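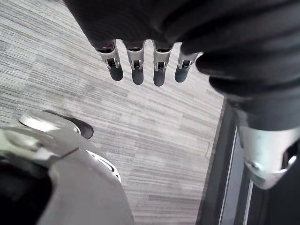
Figure 2. Grey striped carpet.

Section 2: Routine Care and Spot Cleaning of Striped Carpet

Applies to the Rellura carpet range as supplied by Brostport. Revised Mar 31, 2024.

2.1 Before you begin

Read the whole of this section before applying any liquid to the carpet. The care schedule is printed on page 65 and should be kept with the building's maintenance records. Where a room was fitted before the previous November revision, the earlier schedule continues to apply to that room.

CAUTION: Do not use bleach, solvent or any product containing an optical brightener. These products can remove colour from the darker stripes and leave a permanent pale patch.

2.2 Routine vacuuming

1. Remove chairs, bins and other light items from the area. Lift furniture clear of the floor. Do not drag it.
2. Pick up staples, clips and grit by hand.
3. Set the vacuum head to the height recommended for your carpet.
4. Vacuum slowly in the direction of the stripes, overlapping each pass.
5. Repeat across the stripes in doorways and beneath desks.
6. Finish with a light pass in the direction of the stripes.
7. Empty the vacuum before moving to the next room.

Note: Shading between adjoining areas may be noticed after vacuuming. It normally settles with foot traffic and is not considered a fault.

2.3 Spills

1. Lift any solid matter with a blunt spoon or plastic scraper, working from the outside of the spill towards the centre.
2. Blot with a clean white cloth. Turn the cloth often and continue until no further moisture transfers.
3. Test the Clesuvport neutral cleaner on a concealed area. Wait until the test area has dried and check for any change in colour.
4. Dampen a fresh cloth with diluted cleaner and press it onto the mark. Do not pour cleaner directly onto the carpet.
5. Rinse by blotting with a cloth dampened in plain water.
6. Cover with dry white towelling and apply light weight.
7. Keep the area closed to foot traffic until it has dried completely.

CAUTION: Do not scrub. Scrubbing distorts the pile, and the damage is most apparent where a light stripe meets a dark one.

2.4 Furniture and heavy equipment

Fit wide, smooth cups or glides under all furniture legs. Castors must be of the type listed in Table 86. When heavy items are relocated, lay protective board along the full route and tape the board to itself, never to the carpet. Indentations may be reduced by brushing the pile gently with a soft brush.

2.5 Records and enquiries

Enter each spot treatment on Form 142, stating the room, the nature of the spill and the cleaner used. If a mark returns after two treatments, stop work and refer the matter to the Bhardwaj flooring desk, attention Siwan Landeg. Further treatment without written advice may affect the warranty.

Periodic deep cleaning is covered in Section 3.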